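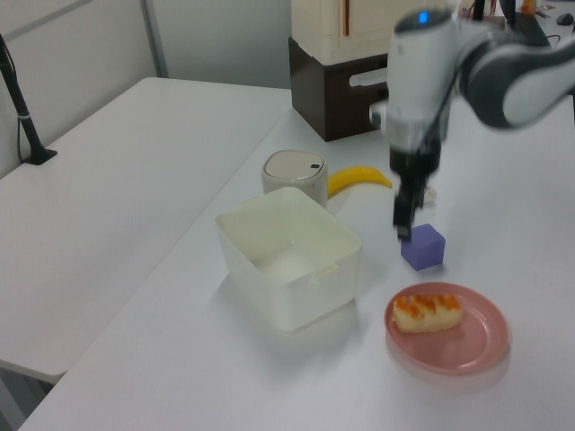

The first thing a new operator learns at Plorkside is to slow down. People come in with quick hands, grab the controller and send the arm across the table faster than the person at the next station can follow. By the second afternoon most of them are moving at half that speed, and their recordings are better for it.

Plorkside occupies the upper floor of a former print shop in Hinds. It does one kind of work. Operators move robot arms by remote control through small household jobs, and the movements are saved so that a program can learn from them. The program, Plorus, gets no written rules about how to pick things up. It gets recordings of people doing it, many times over.

The jobs sound simple. Pick up a block and set it in a container. Move a piece of toy food to a plate. Put the lid back on a cup. A good operator can finish one in 17 seconds. A complete set for a single task is 200 recordings, and between them the objects are shifted a little, turned, or swapped for others so the program doesn't learn one fixed table by heart.

Blocks are where training starts. A cube gives a gripper flat sides to close on, and an operator can judge the approach from above. Curved things come later. A toy banana can roll when one finger touches it before the other, and a shallow plate gives the fingers only a rim to work with.

Operators use a handheld controller at some stations and a smaller copy of the arm at others. With the copy, you bend the joints yourself and the larger arm follows. Newer staff tend to like it. Those who have been there longer often go back to the controller, which is easier on the shoulders over a full shift.

There is also the older method of taking hold of the arm and guiding it by hand. Plorkside still does this for short, awkward motions such as tipping a container. It takes more effort, and the operator's hands end up in the camera's view, so those recordings are stored separately.

Mistakes are kept too. If a block slips and the operator recovers, the recording stays in. If the arm bumps the table, it goes to review. In one recent week 105 recordings were sent to review and 19 were thrown out.

The company began as a side project of Mustach, a kitchen equipment supplier that wanted help packing orders. Packing is still the goal. For now the stations are set up with cups, plates and blocks, and the next group of operators starts in August. Training lasts two weeks, and the first day is spent on a single block.

14 shares | 3 comments

Related
Inside the Hinds repair school
What a warehouse shift looks like now
Why small grippers are hard to build

Contact us | Copyright, all rights reserved | Back to top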